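**The White Strip**

Letay hadn't slept. Bus at 7, Berhanu asleep on the coats, the teal sheet still spread out and the long white piece lying across it. One crease. She had smoothed it twice, went flat, came back.

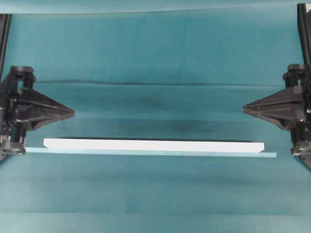

*Tamomley, May 19, 2018*

Dear Mr Given,

You asked for it by Saturday. It's Saturday. I've stopped at the white, I can't get any further and I wont pretend.

She crossed out *pretend*. Put it back. Outside a van, somebody swearing at the gate. More than 200 letters she'd written to that man, in her head mostly, on the bus, in the queue at Moges, and now a real one and the pen was going.

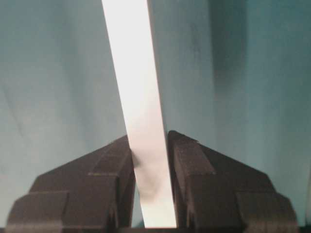

"You're still up," said Berhanu. One eye.

"Go back to sleep."

"Is it the letter?"

"It's a note. It's short."

He came over with a coat round him and read it upside down. Letay Asfaw, he said, in his schoolteacher voice, you have not told the man what you want.

What did she want. Forty pounds. The room till the end of summer. Her mother's sheet back in the cupboard at Flolness, folded how her mother folded it, edges in.

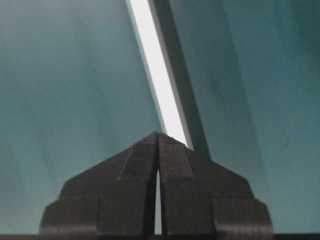
So she wrote that. Not the money, the rest. Three lines, teh last one sloping off down the page. Berhanu found an envelope with a gas bill in it, took out the gas bill.

"He'll say no."

"He said no in April. I'm used to it."

Ten to. Shoes. Where was the other shoe. 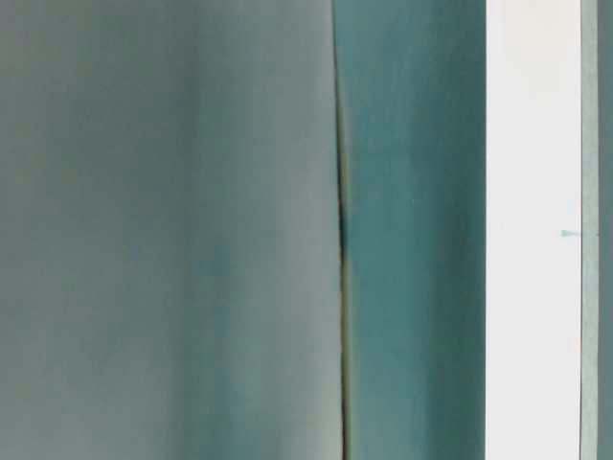
Under the coats, of course, warm from him. She ran. The letter in her teeth, one sleeve on, Berhanu shouting from the window that she hadn't signed it, and the bus already had its doors open at the corner.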